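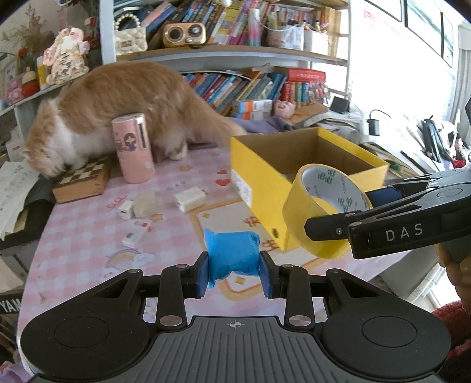 Review: Verneo Yellow Packing Tape, 50 mm

Reviewed by Oddur Hjaltadóttir for the Valtavora Household Supplies Bulletin

Summary of findings

The Verneo yellow packing tape is suitable for sealing small and medium cardboard boxes at home or in a small office. It holds well on clean board and is easy to see on the shelf. It is noisy to unwind, and the loose end is hard to find once it has been pressed flat. Readers who post parcels several times a week may use it with confidence. Readers who seal one box a year will find a cheaper tape equally satisfactory.

What was tested

The tape was bought at the ordinary retail price from Drever, which stocks it singly and in packs. It is a plain roll wound on a paper core, with green logo marks printed on the white inner face. No dispenser is included. The tape was used by hand and with a separate cutter throughout August, during which time 258 parcels were sealed. Most held small household goods of the kind that members send on to relatives or return to shops: plug adapters, chargers, fabric pouches and little boxed items.

Packing was done on a domestic table covered with a cloth, as most members have no separate bench. This had some bearing on the results. A thin cloth slides when a long strip is pulled against it, and the strip will pick up any thread or crumb it touches. Members who pack on a covered table are advised to hold the roll upright above the surface and bring the tape down on to the box.

Performance on cardboard

On new boxes the tape gripped at once and could not be lifted without taking some of the board with it. On printed or coloured board the first grip was slightly weaker, and strips laid on the smooth outer side of a coloured box needed firm rubbing with the thumb. The unfinished inner face took the tape very well. Where a box had lost its lid and a flat sheet of card was fitted in its place, two strips in each direction were enough to keep the sheet down.

Old address labels caused more difficulty. Tape laid across the edge of a paper label tended to lift the label with it when the strip was moved. The old label and its barcode should in any case be removed or fully covered before a box is sent again, and this is best done before any sealing begins. The tape is yellow and should not be relied on to cover an address, as dark print can still be read through a single layer.

Unwinding and cutting

The tape comes away from the roll evenly but with a loud tearing sound, which drew complaints in a shared flat after ten o'clock in the evening. It can be torn by hand with effort, though the torn edge is ragged and apt to split down its length. A cutter is recommended. Of 115 strips cut by hand, the majority had at least one uneven end. This does no harm to the seal but spoils the look of a gift parcel.

Finding the end of the tape was the commonest complaint. The colour is even all the way round the roll and the edge is thin. Folding the last few millimetres under after each use solved the problem, at the cost of a small piece of wasted tape.

Storage

The roll was stored both flat in a drawer and upright on a shelf. Rolls kept flat gathered dust on the sides, and this dust was carried on to the edges of the next strips. Keeping the roll in a closed bag is sufficient. The core remained round under ordinary handling and fitted the Vídalín desk dispenser without packing or trimming.

Comparison with the Vídalín clear tape

The Vídalín clear tape is quieter and much neater on a gift box. It also splits more readily, and two strips were needed where one of the Verneo would do. For boxes over 200 mm in depth, the Verneo is the better choice.

Value

A single roll costs more than the clear tape. The difference is small when the tape is bought in packs, and fewer strips are used on each parcel.

Recommendation

Recommended for regular parcel packing. Not recommended for gift wrapping, for covering addresses, or for use late in the evening where neighbours are close by. Members who already own a desk dispenser will have the best results.

Related reviews
Vídalín Desk Tape Dispenser
Drever Flat-Pack Postal Boxes, Mixed Sizes
Wipe-Clean and Fabric Tablecloths Compared
Fabric Pouches for Chargers and Cables
Travel Plug Adapters: A Buyer's Guide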